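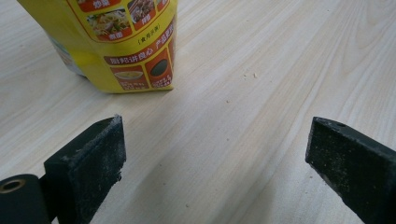
Opened by Finbarr Keogh
Category: Saves and Multiplayer
Status: Reopened
Replies: 6

Rilta hot seat: trade caravans vanish when the second player ends turn

Two of us playing hot seat on one PC, large map, standard speed. I'm Gorness, my brother is the river people. Every time he ends his turn, any caravan of mine that is between cities is gone. No combat message, no raid notice, and the gold I paid for it isn't refunded. Caravans parked inside a city are fine.

The patch notes from August say "fixed an issue where caravans could be lost in hot seat games." I'm on that patch. I don't see how it was fixed if I can still do it every turn.

What I've tried so far:
Verified the files. Nothing wrong with them.
Turned off autosave. No change.
Started a new map with no mods. Lost a caravan on turn 30, the first one I built.
Swapped seats so my brother goes first. Now his disappear and mine don't.

That last one is why I don't believe it's raiders, which is what the in-game help panel suggests.

Omprakash Sengar (support)

Thanks for the report. Can you confirm that fog of war is on and that you have line of sight to the caravan at the end of your turn? Raider camps can take a caravan in the fog and the notice only shows if one of your units sees it. Please also try deleting the settings folder and launching again.

Finbarr Keogh

Deleted the folder. Had to redo all my key bindings. Same result.

Fog is on, but I walked a scout next to the caravan and left him there. Scout's alive, caravan's gone. Raiders were also set to "none" on the new map, so I'd like to know which raiders these are supposed to be.

Emrys Edwards

Same thing here, except I lose settlers too if they're on a road. Units off the road are safe. I had put it down to bad play for a whole weekend. Has anyone from support loaded a hot seat game and tried it, or are we all working from the checklist?

Omprakash Sengar (support)

Emrys, please open a separate ticket for the settlers so we can track it. Finbarr, could you attach the save from the turn before the loss? We weren't able to reproduce this with two human players on a small map.

Finbarr Keogh

Save attached, turn 29. End my turn, then end his. The caravan is on the road between Ralwood and the coast.

It's a large map. I said so in the first post. If you tested a small one you may not have had a road long enough for the thing to be in the open when the turn changes hands.

Dorottya Fodor

I loaded Finbarr's save and can repeat it. I ran it 7 times and lost the caravan every time. Then I changed one thing per run:

Automatic movement off, caravan moved by hand: it survives.
Automatic movement on, quick moves off: gone.
Automatic movement on, caravan told to skip its turn before I hand over: it survives.

My guess is that the game is still carrying out the queued move when the seat changes, and it looks for the unit in the other player's list. Would fit with the seat swap result. It would also fit with Emrys and his settlers if he uses the "go to" order. I can't see the code, so take it for what it is.

Emrys Edwards

I do use "go to." Tried it by hand for one evening and didn't lose any. That's a short test and I'm not ready to call it the cause.

Omprakash Sengar (support)

Thank you, Dorottya. I've passed the save and your steps to the developers. As a workaround, please turn off automatic movement under Options, Game, Units. I'm marking this as solved.

Finbarr Keogh

Reopening. Moving 4 caravans by hand each turn is a chore, and the bug is still there for whoever doesn't read this page. Also, after turning the option off and restarting, it was back on for player two. Player one's setting stuck. So check both seats before you trust it.

Is there a ticket number on the developer side, and does the next patch cover it or not?

Omprakash Sengar (support)

The option not saving for player two has been added to the report. I don't have a patch date to share.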